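Slip Resistance of Floor Coverings in Public Buildings in Pletmont
Student Project Report
Department of Building Studies, Dirkham College

1. Background

Falls on level floors are a common cause of injury in buildings open to the public. The town of Pletmont manages 14 such buildings, most of them built before current guidance on floor finishes was in use. The aim of this project was to record which floor coverings are in place and to compare their slip resistance when dry and when wet.

2. Method

Readings were taken with a pendulum tester on loan from the college laboratory. A total of 376 readings were made at entrances, in corridors and in washrooms. Each point was tested dry, then wetted with clean water and tested again. Floors were not cleaned before testing, so that the results would reflect normal use. Age and cleaning schedule were taken from building records where these existed - in several cases they did not.
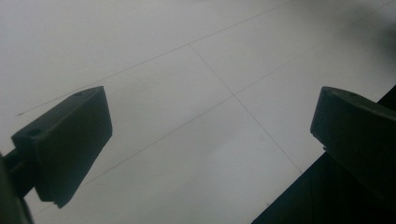

Figure 1. Pale white floor tiles.

3. Results

Dry readings were acceptable at nearly all points. Wet readings varied far more. Of the points tested, 86 fell below the value recommended for public areas when wet, and most of these were on smooth glazed tile near outside doors. Textured vinyl held its grip better, although worn strips along the center of corridors gave lower values than the edges of the same floor.

Entrance matting made a clear difference. Where the matting was short, water was carried onto the tile beyond it during the November visits.

4. Costs

Quotations were requested from two suppliers, Eyvindsson and Elidik. Longer matting at a typical entrance was priced at 2,000 dollars, including fitting. Replacement of tile was not priced.

5. Limits of the Study

Footwear was not considered. Stairs and ramps were left out, and two washrooms were closed for repair at the time of the visits. Readings at these locations should be taken before any work is ordered.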